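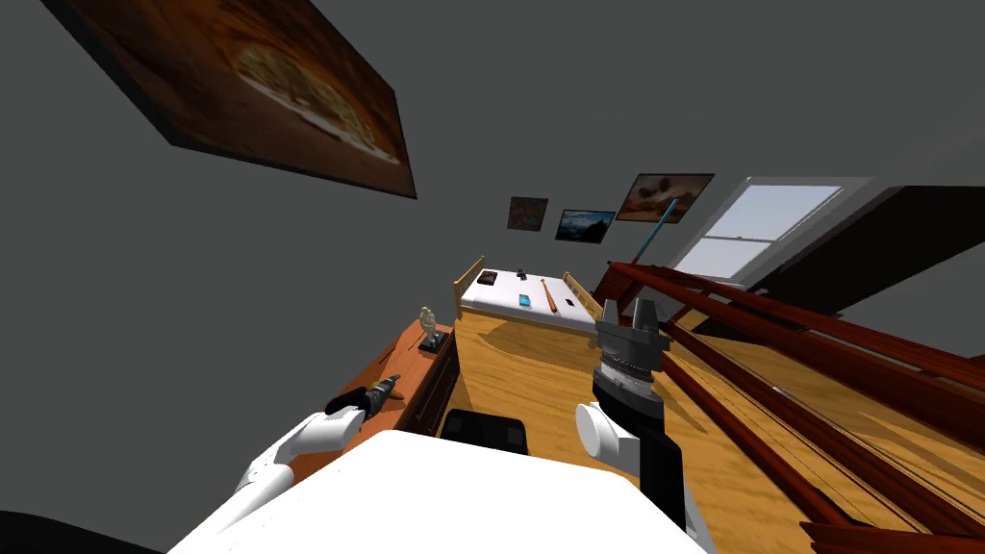
Suelo de madera y una cómoda rojiza, en un dormitorio recreado por ordenador.

Llego a Nurnard un sábado por la mañana con veinte minutos de retraso y las botas llenas de barro, y lo primero que me dice Gunvor Strömberg al abrir la puerta es que me las quite. «No por el barro», aclara, «es que quiero que pises». Así que hago la entrevista en calcetines (uno con tomate, todo hay que decirlo) sobre una tarima de pino que cruje junto a la ventana y que a ella le parece estupenda.

Gunvor lleva media vida arreglando suelos de madera. Vino a pasar un verano, se quedó por una casa y acabó montando un taller, Granström, con el apellido de su abuela materna. Yo la conocía de oídas porque le había salvado el pasillo a mi cuñada, que ya tenía elegida la baldosa, y desde entonces tenía ganas de preguntarle un montón de cosas. La primera, claro, la de mi propio dormitorio: ¿por qué suena más por la noche?

«Porque por la noche escuchas», se ríe. Luego se pone seria. «Y porque la casa se enfría y la madera se mueve. Si baja la calefacción, las tablas cambian un poquito, rozan con la lengüeta, rozan con el clavo. Es muy poca cosa, pero en silencio parece que alguien sube la escalera.»

Me cuenta que la mayoría de la gente la llama por los crujidos y que ella se pasa buena parte de la visita convenciéndola de que los deje en paz. Un crujido suelto le da igual. Lo que le preocupa es la tabla que se hunde al pisarla, o la que se ha curvado por los bordes como una teja. «Eso es agua. Alguien riega demasiado una planta, o hay una tubería que suda, o friegan con la fregona chorreando. Mira, si me dejaran prohibir una sola cosa en las casas, prohibiría la fregona chorreando.»

Tomo nota. Yo friego con la fregona chorreando.

Hablamos mucho de lijar, que es lo que a mí me daba más miedo. Tiene una lijadora vieja, una Galteck que pesa como un ternero y que baja de la furgoneta con una rampa. Me la enseña en el cobertizo con bastante orgullo. «La gente alquila una máquina de estas, se queda quieta tres segundos mirando el móvil y ya tiene un cráter para siempre. No te puedes parar. Entras andando y sales andando.» Para un suelo con barniz viejo suele arrancar con grano 60, y a partir de ahí va subiendo sin saltarse ninguno. Le pregunto si de verdad se nota cuando te saltas uno. «Con la madera en crudo, no. Con la primera mano de aceite te salen todas las rayas y te pones a llorar.»

¿Aceite o barniz, entonces? Aquí se le encienden los ojos y tengo que apartar la taza, que casi me la tira de un manotazo. Es de aceite, muchísimo. Usa uno que se llama Toltov, que huele a nuez y tarda una barbaridad en secar, y lo extiende a mano, de rodillas, con un trapo de algodón. «El barniz queda precioso el primer año. Después se te raya delante del sofá y para arreglar ese trozo tienes que hacer la habitación entera. Con el aceite coges el trapo, das una mano en la zona gastada y te vas a comer.» Los trapos, eso sí, los extiende al aire libre cuando acaba y jamás los tira hechos una bola a la basura, porque pueden arder solos. Me lo repite dos veces y me pide que lo ponga en la entrevista. Puesto queda.

El trabajo que recuerda con más cariño fue el de una casa de 88 metros cuadrados a la salida del pueblo, con cuatro capas de cosas encima de la tarima: moqueta, linóleo, otra moqueta y papel de periódico pegado con algo que ella sospecha que era cola de harina. Numeró las tablas por debajo con lápiz, una a una, antes de levantarlas. Salieron 1.691. «Son cortitas, ¿eh? Estaba puesto en espiga. El dueño me preguntó si hacía falta apuntarlas todas y le dije que no, que si quería las tirábamos al aire a ver cómo caían.» Se echa a reír tan fuerte que el perro se levanta y se marcha a la cocina.

Le pregunto por los muebles, ya que estamos, porque en mi habitación hay una cómoda heredada que pesa lo suyo y que ha dejado cuatro marcas en el suelo. No le da ninguna importancia. Fieltro debajo de las patas, cambiarlo cuando se ensucie (la arenilla se queda pegada y entonces lija ella sola) y levantar el mueble entre dos cuando toque moverlo. Para los hoyitos usa un paño húmedo y la plancha, apenas un momento, y la fibra se hincha un poco. «No desaparece siempre. Tampoco hace falta que desaparezca, mujer, que ahí ha vivido gente.»

Y lo del color, que es mi batalla particular. Mi suelo era clarito y se ha puesto naranja. Resulta que al pino le pasa eso con la luz, y que debajo de la alfombra lo tendré más pálido. Me propone un truco de pobre: mover la alfombra un palmo cada marzo, para que el borde no se marque tanto. Ella lo hace. «Bueno, cuando me acuerdo.»

Antes de irme quiere que pruebe el crujido de la ventana otra vez, ahora con los ojos cerrados, y me obliga a pasar el peso de un pie al otro hasta que encuentro el clavo culpable. Está justo debajo del talón izquierdo. Le digo que podría meterle un tornillo y arreglarlo en un minuto. «Podría», contesta, y me acerca las botas, que mientras tanto ha puesto a secar al lado de la estufa.

Entradas recientes
Cómo quitar cera de vela de un mantel de lino
Una tarde con el último encuadernador de la comarca
Ventanas viejas: masilla, paciencia y corrientes de aire
Sopa de castañas para los días de viento
Lo que aprendí pintando el techo yo sola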